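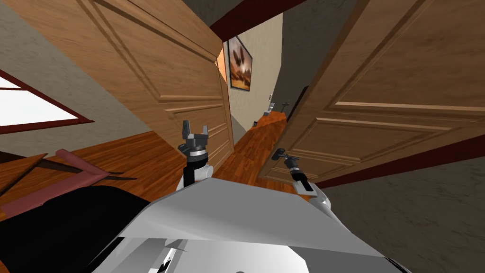

Dima Nasrallah had 21 months of quotes in a folder before she signed for anything. Her advice to other buyers is to start with the doors. Harnerik, the care homes group she buys for, wanted a two-armed robot that could get from room to room, and the door work swallowed 40 days of the trial plan.

Stirnier offered the cheaper lease. Kahraman asked for more, but put simulation time in the price -- and that settled it.
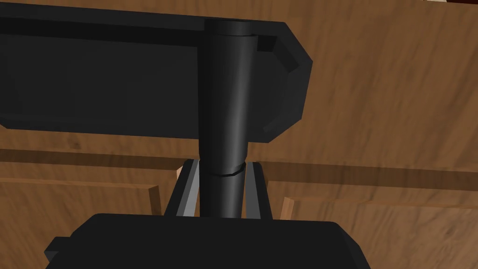 Grippers are the line most budgets miss. She now sets aside 20 per cent of the purchase price for spare fingers and fittings, and allows seven weeks for delivery. The order goes in this October, with servicing quoted separately.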